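# Kavora two-finger gripper, wrist-mount version

We've stocked the Kavora for a good while now, and it's still the one we reach for when somebody rings up and says they want an arm to do ordinary jobs in an ordinary house. It has two slim dark fingers, a stroke of 108 mm and a payload of 500 g, which covers most mugs and a good many bottles - though please don't ask it to lift a full casserole!

It comes ready to bolt to the Stedura arm, and there's an adapter plate for the Bakport if you already own one of those (the plate is extra, sorry). 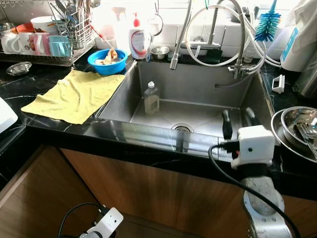 Finger choice matters more than people expect, and we're always happy to talk it through. The standard pair is long and narrow, and we like it best for reaching down into things. A clear bottle standing in a deep sink, like the one with the white cap, is a lovely test: the sides are see-through, so the camera has to work for its living, and the basin walls leave you less room than you'd think. The wider Hassanpour pads give a softer hold on cups and bowls, but they're bulkier and we find them awkward near a tap.

Swapping fingers takes about 20 minutes the first time, and far less once you've got the knack. Do leave a bit of slack in the wrist cable before you tighten the clamp.

**In the box:** gripper, standard fingers, wrist cable, 2 hex keys, printed guide.

Ring us on a Saturday morning if you'd like to try both sets of fingers before buying.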